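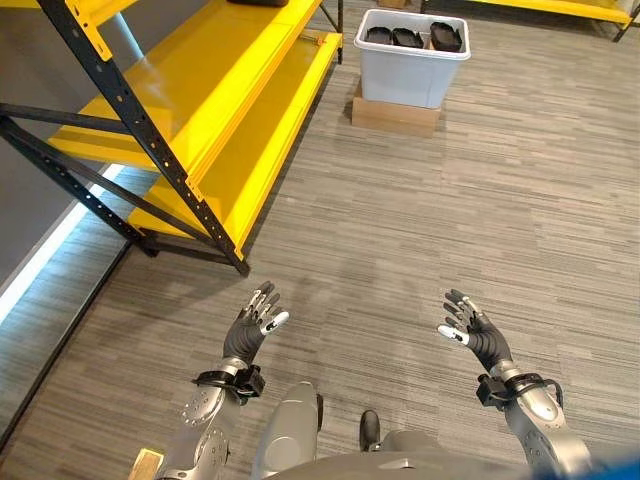 10/04/2023

Charged the old watch to 100 per cent before bed and took it off the cradle at midnight. It read 71 this morning with the screen off and no workouts logged. The battery is finished. I have been putting off the replacement since September, when the case back first started to lift on one side, and I pressed it down again with adhesive that was never rated for the job.

Read through the Stiltuso notes on the new Brodier models over breakfast. Two versions, same case, same strap lugs. The cheaper one keeps last year's processor and gets a brighter panel. The dearer one adds dual-band GPS and a barometric altimeter, and the notes claim better battery life with the always-on display disabled. No figure given for it enabled, and that is the mode I use.

Arvid Torvik rang at lunch about the same thing. He has had the dearer version for 12 days. His readings, written down as he gave them: overnight drain 8 per cent with heart rate sampling on, one hour of GPS another 8. The second seems high. He was on the Gullau trail under tree cover, so the receiver would have been working harder than usual. Asked him to repeat it on open ground with the phone left at home.

He also says the sync software drops the connection if the phone has been restarted and the app hasn't been opened since. Mine does that as well, so it is probably the app and not the hardware. Workaround is the same: open the app, wait for the icon to go grey, close it.

Went past Stubbs after work to look at the colours. They had the cheaper model on the counter, tethered, running a demo loop, so there was no way to get at the settings. Panel is legible at an angle. The crown has a firmer click than mine and less lateral play. Strap is the same moulded rubber that gave me a rash two summers ago. My own straps should fit, though the pins looked slightly thicker and I didn't have calipers on me.

Trade-in on the old one is not worth the paperwork with the back lifting. I'll wipe it and keep it in the drawer for the charger.

Exported the full activity history tonight. The archive came to more than 2 GB, mostly raw heart rate. Sleep records are missing for part of last winter - same gap as in the app, so the export itself is fine. Copied to the external drive and checked the hashes.

Still to do: measure the lug width, find the receipt, ring Arvid for the open ground figure.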